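Inum Home Chores Set

Inum Home Chores Set is a paid collection of first-person household video sold by Doherty, a small data firm in Ullerton. Used for training home robots, mostly arms and wheeled machines meant for bedrooms and kitchens. First sold in July, second release dated Aug 30, 2018. Often just called Inum.

History

Started by Győző Szilágyi, who had worked on gripper software at Wevley and wanted footage of dull jobs done by real people in real rooms. Thongchai Boonchu joined later and runs the labeling side. Early clips were all kitchen work. Bedrooms and bathrooms came with the second release, after buyers asked for tighter spaces and more soft items – bags, towels, sheets.

Contents

The second release holds 2,304 clips in 8 chore groups. Bed making, trash, dishes, laundry and so on. Each clip comes with a short text label and start and stop times for every step. Sound is removed. Hand outlines are sold seperately, as an add-on.

Most clips run about 100 seconds. Longer jobs are split up, which some buyers dislike.

Trash group

The best known part. Thin plastic is hard for robots – it folds, sticks to itself, slides off the rim. Clips in this group cover pulling the bag open, fitting it over a small bin and folding the edge down. Shopping bags used as liners are included along with store-bought rolls. Bins are filmed where they stand, so a lot of the work goes on low down, next to beds and under desks.
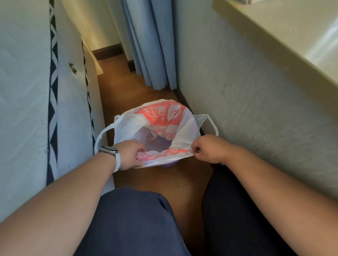
Labels in this group are more detailed than elswhere. Left and right hand are marked on their own, and the label notes which hand holds the rim and which one pulls. Handle loops get a tag too, added at the request of a buyer whose arm kept catching on them.

Pricing and license

Sold by group or as a full set. Yearly license, research rate on request. No resale of raw clips. Trained models can be sold freely.

Reception

Reviews mixed but mostly good. Praise for the cramped rooms and the step timing. Complaints over slow downloads, the cost of the add-on, and few clips with left-handed people. Boonchu has said a third release will add more of those, no date given.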